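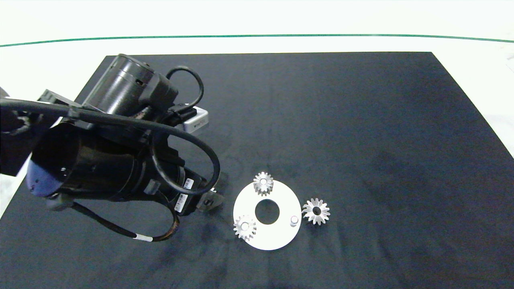
A dark matte mat on a white tabletop

How to Clean and Re-Flatten a Work Mat

I love a good work mat! Mine came from a little craft shop in Flerkby, it measures 600 mm on the short side, and it has lived through glue, chalk, pastry flour and one very messy February of candle making. A proper wash makes it feel new again, and the whole job is fun in a splashy sort of way.

What you need

Dish soap
Lukewarm water
A soft nail brush
2 old towels
A few heavy books

Steps

1. Shake the mat outside, then wipe off the dust with a dry cloth. Skip this and you get gray paste (ask me how I know).

2. Fill the tub with 3 inches of lukewarm water and a small squirt of soap. Keep hot water well away – it can warp a mat for good.

3. Lay the mat in flat and let it soak for ten minutes.

4. Scrub in small circles with the nail brush. Go easy on printed grid lines!

5. Rinse both sides, then press the mat between the towels. Dry it flat, out of the sun.

If a corner curls, put the mat under the books overnight. My Harries atlas is perfect for this, all 138 pages of it, and the big hardcover ones from thrift stores work great too.

Sticky spots left over? Rub them with a plain white eraser before you reach for anything stronger. It lifts tape residue beautifully, and you can brush the crumbs straight into the trash.

Updated 1 Sep 2021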